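Spent the morning on the hall closet. Every box I've saved since we moved to Uvorville was in there.

The rule I went in with: if I don't know what it's for, it goes in the recycling. I broke that one early. Kept the Tannous lamp box because the foam is cut to shape and we will move again someday.

Flattening goes faster if you slit the bottom tape first and leave the top alone. I did it the other way for years.

The Nustik shelf boxes were the worst. Staples all down one side, and the town won't take them with the staples in. Pliers, 7 boxes, sore thumb.

Our drop-off closes at 2 and there's a size limit on the slot, so anything big has to be cut down at home. Skostus sells a cardboard knife for this. I use a bread knife we retired from the kitchen.

Boxes with a printed color on the outside are fine to recycle here, I checked the list. Plastic coating is the problem. Tear a corner - if it rips like paper, it goes in.

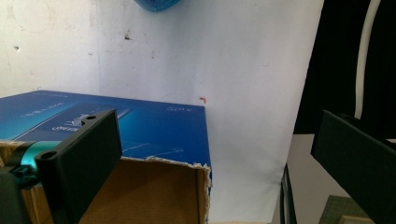
The other thing I do now is look inside before anything gets crushed. Last December I threw out a box with the spare shelf pins still in the bottom and had to order a new bag of 300 to replace four.

Closet door shuts all the way again. Vacuum is back in there, plus the ironing board, plus the lamp box.

Next is the shelf over the washer. That one is mostly jars, and I need to find the lids first.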